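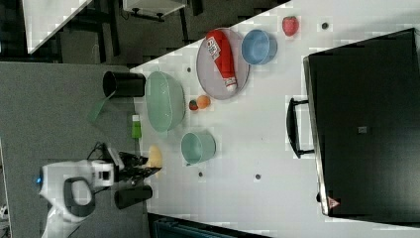 cludville_east_214
I must disagree with the notice as it was posted. Members were told in April that the household goods exchange would accept kitchen and cleaning items through the end of the year, and the new rule closes the intake early. The bylaws require written notice for a change of this kind.

Moderator, Cludville Exchange Board
The notice stands. Intake closes on 30th December, and items brought after that date will be held over to the next exchange. Members were informed by mail. A total of 226 households were on the list.

hollis_lane
Our household is on that list and received nothing. I would ask that the mailing be checked before the closing date is enforced. My neighbor on Gritargate Road reports the same.

Moderator, Cludville Exchange Board
The mailing was handled by Remex, and we have asked them for a record of delivery. Any household that did not receive the letter may reply in this thread with its membership number.

quietporch
I support the earlier date. Last year the sorting tables were still full when the hall had to be returned, and a small number of people stayed until late in the evening. Plastic basins, cups and bottles take up a great deal of space for their value.

cludville_east_214
The hours are a fair concern – but they call for a longer rental, and the rental was never put to the members. I have read section 2 again and find no power to shorten the intake period without a vote.

hollis_lane
Section 2 covers fees. The intake period is set out in the annual schedule, which the board may amend. I still object to the way it was done.

cludville_east_214
I stand corrected on the section. My objection to the lack of notice remains.

Moderator, Cludville Exchange Board
Both objections have been entered for the next meeting. In the meantime, households affected by the mailing problem may leave goods at the Magnusson Building, side entrance, during office hours. Please label each box with your membership number.

quietporch
Will glassware be accepted there?

Moderator, Cludville Exchange Board
Yes, if it is wrapped.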